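How I Re-Sand the Joints in a Block Paving Driveway

My driveway in Trudville is made of small gray concrete blocks, and for the first few years I did nothing to it except park on it. Then the weeds moved in. Then a couple of the blocks by the garage started to wiggle when I stepped on them, and I figured it was time to learn what's supposed to be in those gaps.

It's sand. Fine, dry sand, packed in tight, and it does a lot more work than you'd guess! It wedges the blocks against each other so the whole surface acts like one piece. When it washes out (rain, pressure washers, me with the hose), everything gets a little looser every year.

What you need

Kiln-dried jointing sand
A stiff push broom and a soft one
An old flathead screwdriver or a paving knife for the weeds
A leaf blower, if you have one
A rubber mallet
Knee pads – please

My driveway is 344 square feet and I used 2 big bags with a bit left over, but my joints were only half empty. If yours are bare all the way down, buy more than you think and keep the receipt. I got mine from Dahlgren, the builders' yard out past the bypass, and they took back an unopened bag without any fuss.

Step 1: Weed it, properly

Scrape out every weed, roots and all, along with any moss. I do this in the evening with a podcast on, a strip at a time. You don't need to dig deep. An inch or so is plenty, and if you go all the way down you'll start pulling up the bedding sand under the blocks, and then you have a different project on your hands.

Step 2: Fix the wobblers

Step on anything that looks off. If a block rocks, work it out with two screwdrivers, scrape the bed flat, add a little coarse sand underneath and tap it back in with the mallet. Check it against its neighbors. Mine sat a bit high at first, so out it came again (twice, grumble).

While you're down there, take a look at your pattern. Basket-weave is pairs of blocks turned against each other, and herringbone is the zigzag one. Herringbone locks together better under car tires, so it's the usual pick for driveways and roads.
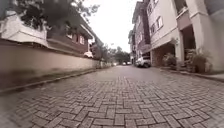 Small gray blocks laid right down a street between two rows of buildings.

Step 3: Wait for dry weather

I can't stress this one enough. The blocks have to be dry, the joints have to be dry, and the sand has to be dry. My first try was in May, after a shower, and the sand clumped on top of the gaps like brown sugar. I swept most of it up again and sulked. Give it 36 hours without rain before you start, and look at the forecast for the day after too.

Step 4: Sweep it in

Pour out a small heap, not the whole bag. Push it across the joints at an angle with the stiff broom, then come back from the other direction. The sand drops in fast at first and then seems to stop. Keep going anyway.

Once the joints look full, settle them. For a small area I lay down a scrap of plywood and thump it with the mallet. For a big drive, rent a plate compactor with a rubber mat on the bottom. My cousin did 1020 square feet over in Tornley that way and was finished by lunch. Either way the level will sink, so top it up and sweep again.

Step 5: Clean off the extra

Use the soft broom for this, or the blower on its lowest setting held well back. Stop when the sand sits just below the top edge of the blocks.

Leave the hose alone for a couple of weeks, and go around again with the leftover sand after the first heavy rain. I keep mine in a lidded bucket in the garage, next to the knee pads.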